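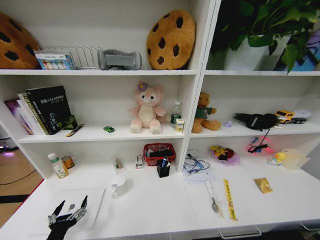 Nultport sets aside money for shelf-handling robots

Brillono will put 15 percent of next year's equipment budget into robots that pick and sort small household goods, the company said in April. The Nultport site comes first, with two units planned.

Purchasing lead Svenja Ammann said grippers, spare fingertips and service are now priced on separate lines. Last year they were lumped together, and the service bill ran over.
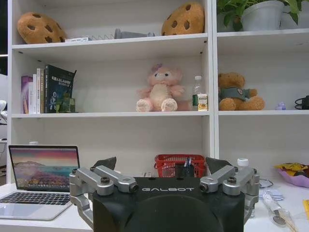 A gripper at a shelf of mixed items, with a red mesh basket on the desk.

Bids from Jakab and Grillix are under review. Each bidder must run 1,000 picks on a test list of 242 items before a contract is signed.
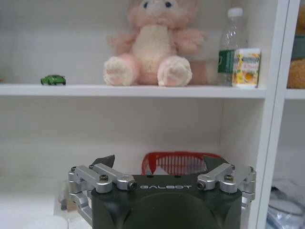
Will the site lease or buy?
The first units will be leased for a year, with an option to buy at the end of the term.

Shelving and floor work will be paid for from the building budget.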